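Two-arm cube task for a class project – how do you keep the grid and the cameras agreeing?

Posted in Student Robotics, by ornar_bench

Hi all, I'm in a robotics class this semester and my team picked the two-arm pick and place project. The idea is simple on paper: red foam cubes start out scattered over a taped grid, and the arms have to bring them together in the middle cell. We call our project Jemina (long story, there was a vote).

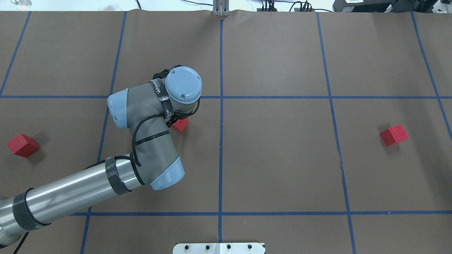
Three cubes spread over the grid, wrist up.

So far our best script gets through the whole job in 66 seconds, but only if the cubes start near the spots we practiced with. Move one into an outer cell and the gripper comes down beside it. We have 925 practice runs saved and I really don't want to throw them out! Should we redo the tape with a ruler, change how we calibrate, or just collect more runs? We also have a wrist camera and can't decide how much to trust it. The demo is on a Sunday, so advice that takes a month is lovely but no good to me. 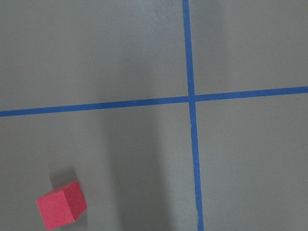 3 replies

catance_lab

Don't redo the tape! I did that in my class and all it got me was a new set of crooked lines (plus sticky fingers). Tape is for people. It tells you which cell to drop a cube in when you reset, and that's all I'd ask of it. If your code is using a tape crossing as a known point, take that out first and measure from the robot base.

Then do the boring test. Put one cube in the middle of each cell, send the gripper to hover over it, and write down how far off it is and in which direction. If the misses grow as you move outward, your camera-to-base calibration is off and more practice runs won't save you. If they're all over the place, look at how you're finding the cube. Shadows got us badly, because our color threshold was cutting off the dark side of each cube and the center came out wrong every single time. We widened the range for red and most of it went away.

And on the wrist camera, I'd use it for the last little bit only. Let the fixed camera get you over the cube, stop, take one look from the wrist, correct, go down. A cube sitting at an angle is much easier to judge from straight above, too.

One more thing – check that both arms agree with each other. Have one arm set a cube down in the center cell and the other arm pick it up without looking, then swap. We ran ours fine one arm at a time and then found the two disagreed by most of a finger width once they had to share a cell. 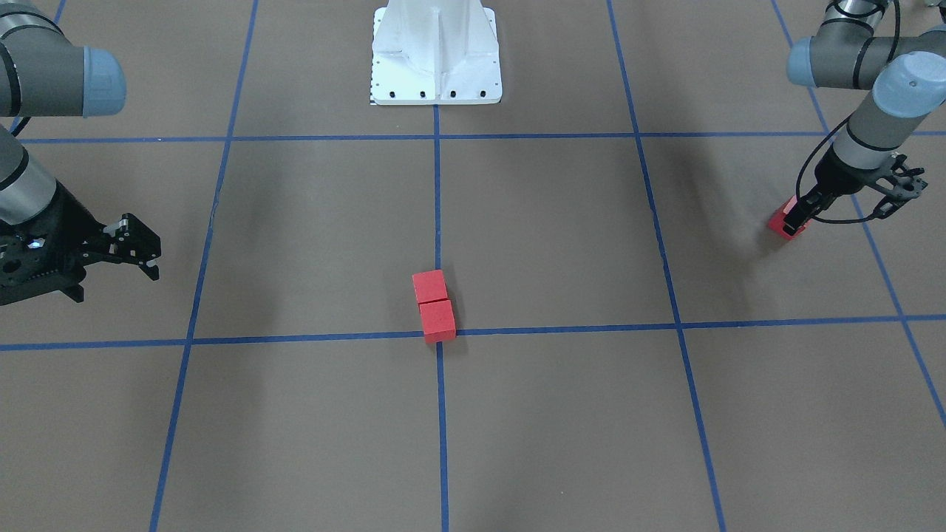
Poduval thinks the swap test should come before anything else, since a cube placed by one arm and missed by the other points you at the calibration in ten minutes. I'd go along with that. Start there if you only have one evening.

gridfan445

more data. we had 1325 runs by the end and it just worked

tapeandfoam

Sorry, but I don't agree with the reply above me. More runs from the same few starting spots teach it the same few spots. Keep your 925, and make the new ones different on purpose. What worked for my club:

Roll dice for the starting cells. People think they're being random and they are so not, we always favored the cells closest to our chairs.

Turn the cubes as well as moving them. Ours were nearly all lined up with the tape in the early runs, and the gripper had no idea what to do with a corner.

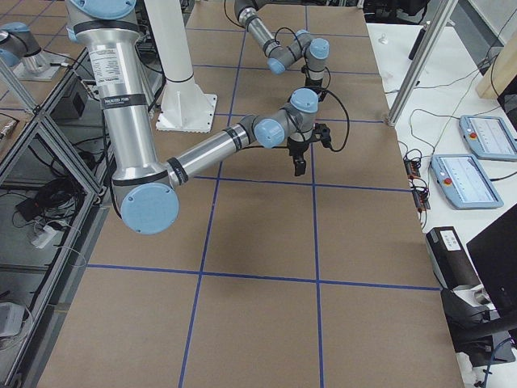

Give each arm its own side. The near arm doesn't cross the center line unless the far one has backed off, and we wrote that into the script so it wasn't left to whoever was driving. It cost us a few seconds per run and I'd do it again.

Good luck on Sunday, and please post how it went!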